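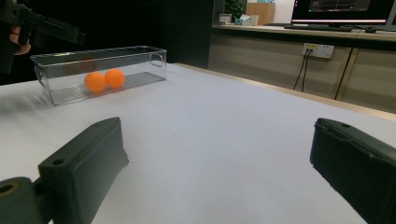

Storage Habits and Food Waste in Shared Student Kitchens

Final report, household studies project
Last updated: September 2019

1. Background

Drornen House is a student residence in Bikham with shared kitchens on each floor. Residents buy and cook their own food. Every kitchen has one refrigerator, one freezer and a set of wall cabinets, and the people on the floor work out the space among themselves. Food goes missing, gets forgotten behind other food, or is thrown out when someone moves. The residence office pays for trash pickup by weight, and it agreed to let us use the kitchens for this project.

Our question was whether giving each resident a fixed, see-through place for their food would reduce the amount thrown away. We expected that it would, mainly for refrigerated food. We had no clear expectation for dry goods such as rice, pasta and flour.

2. Earlier work

We found a fair amount of writing on food waste in family homes and much less on shared kitchens. Most of the family studies ask people to keep a diary. Diaries are cheap, but people forget to fill them in, and writing things down may change what they do. We decided to weigh the waste ourselves and use a short survey only for background.

A report written by an earlier project group in our department looked at labeling. That group put date stickers in the kitchens and found that residents used them at first and then stopped. We read it as a warning that anything needing daily effort would not last.

3. Method

We used 2 kitchens in Drornen House, on different floors but with the same layout. In the first, each resident got a clear bin for the refrigerator and another for the cabinet, with a name tag on the front. The second kitchen was left as it was. Residents of both kitchens knew that food waste was being weighed. Only the first group knew about the bins ahead of time, because they had to agree to use them.

Food waste went into a separate pail with a lid. We emptied the pails every evening and sorted the contents into three groups: refrigerated food, dry food, and scraps that could not be eaten, such as peels and bones. The scraps were left out of the results. Each of the other groups was weighed on a kitchen scale, and the weights were entered in a spreadsheet in Munix, the program our department uses for lab records.

We started in December, stopped for the break, and went on through the spring term. The days just before the break were left out because residents were emptying the refrigerator before going home, and the weights from those days were much higher in both kitchens.

4. Results

In a typical week the kitchen without bins threw away nearly 2000 grams of food that could have been eaten. The kitchen with bins threw away 700 grams less. Most of the difference was in refrigerated food, especially leftovers in small containers and opened packages of cheese and sliced meat. Fresh vegetables showed a smaller difference. Salad greens were thrown out just as often in both kitchens.

For dry food we found no difference worth reporting. The amounts were small everywhere, and one torn bag of flour was enough to change the result for a whole week.

In the survey, residents with bins said they bought fewer duplicates. Several mentioned milk and eggs. A few said the bin was too small for a full week of groceries, so they kept some items outside it, on the open shelf. We did not have a rule for this and should have had one. The most common complaint was that tall bottles did not fit and ended up in the door, where they got mixed up again.

5. Problems with the study

The two kitchens were not matched for cooking habits. On the floor without bins, a group of residents cooked large shared meals and often had more left over. We cannot say how much of the difference comes from this. Switching the kitchens halfway through would have helped, but we had already promised the first group that they could keep the bins until the end of term.

Some waste did not reach our pails. Residents told us they sometimes ate in their rooms and used the trash there. Liquids went down the sink and were not measured at all, so milk and soup are missing from the weights.

The scale was replaced partway through the spring term after the first one stopped giving steady readings. We checked the new one against a sealed bag of sugar and found it good enough for our purpose, but the older readings could not be checked in the same way.

6. Cost

The bins came from Priedītis, a housewares store near the residence, and were paid for out of the project budget. We did not work out how long they would take to pay for themselves in lower trash fees. The residence office has the pickup records and could do this.

7. Suggestions

We suggest that Drornen House try the refrigerator bins in more kitchens and leave out the cabinet bins. Residents should choose between two sizes. A shared shelf for tall bottles, marked as such, would deal with the main complaint. Bins should be washed and returned to the office at the end of each term.

A later project could switch the kitchens halfway through and add a way to measure liquids. The spreadsheet and the survey form are stored with the department.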